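Wurnance Cable Dressing Kit: fine on the bench, fussier on the arms

I bought this kit for our two-arm table-setting cell, which picks bowls, dishes, spoons and chopsticks out of bins and lays them on a tray. Wurnance says it "ends snagging." I doubted that in the store and I doubt it now, though less than I expected to.

You get clips, sleeves and a strain-relief block for each arm. The clips are good. They grip the black housings without marking them and come off with a thumb. The instructions are poor and assume one arm hanging over an empty table, so I set the slack by guesswork and redid it 2 times.

The trouble is slack. Pull the cable tight and the wrist fights it at full reach. Leave enough for the far bins and you get a loop hanging over the work, right across the top of the big yellow bowl.

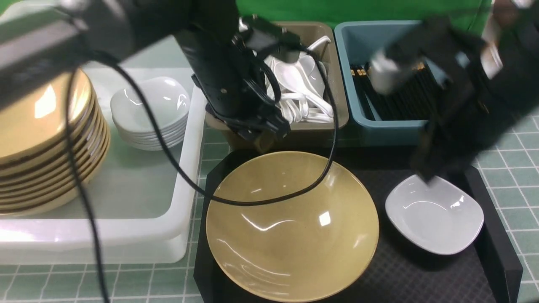 Living with it

A second cable runs down on the left, past the stacked plates, and no clip in the box helps there. Katsuhiko Sugawara, who services our Sindgate cell, told me to anchor it overhead and forget the kit's side mount. He was right – the side mount is going back in the box.

I check the clips before each shift and wipe the sleeves, which pick up dust. One clip cracked in the first 9 days. Wurnance replaced it, slowly.

Would I buy it again? For a single arm, yes. For two arms over a crowded tray, try spare hook-and-loop straps first. 2 stars for the instructions, 4 for the clips.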